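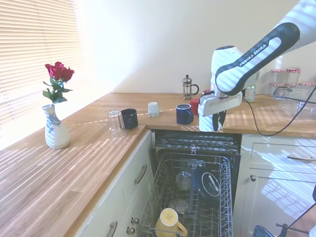
Surgery closure leaves Skarudton patients facing a longer trip

When the Lelia Road surgery shut its doors, the patients on its list were moved to the health centre in Ondon, 15 miles away. For people without a car that means two buses each way.

The former practice manager at Lelia Road agreed to talk about the closure on condition that her name was left out. She worked there for 18 years and now does part-time hours at a pharmacy.

"We lost one doctor to retirement and couldn't replace her," she said. "Then the other one went down to three days. You can't run a full list on that."

The post was advertised 3 times. Two people applied and both withdrew before interview. She puts that down to the rent on the building and the out-of-hours rota, which the two doctors had shared between them.

Asked who has been hit hardest, she named patients who need regular blood tests. "They used to walk round the corner. If the bus is late now they miss the slot and it's rebooked for another week."
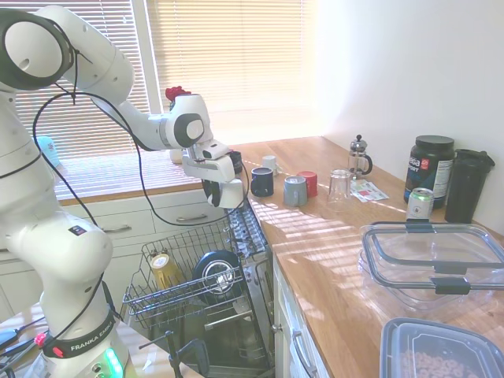 One former patient, who did not want to be named either, said the Ondon staff were kind but that she had given up ringing at eight in the morning, after being told she was number 47 in the queue.

The manager was not surprised. "The phones were bad before we closed. They've taken on our list with one extra receptionist."

A nurse-led clinic is due to open in the Tarigan community hall in October, two mornings a week. It will offer blood tests, dressings and blood pressure checks, with no doctor on site.

"It'll help," she said. "I'd like to see it run for a full year before anyone calls it a replacement."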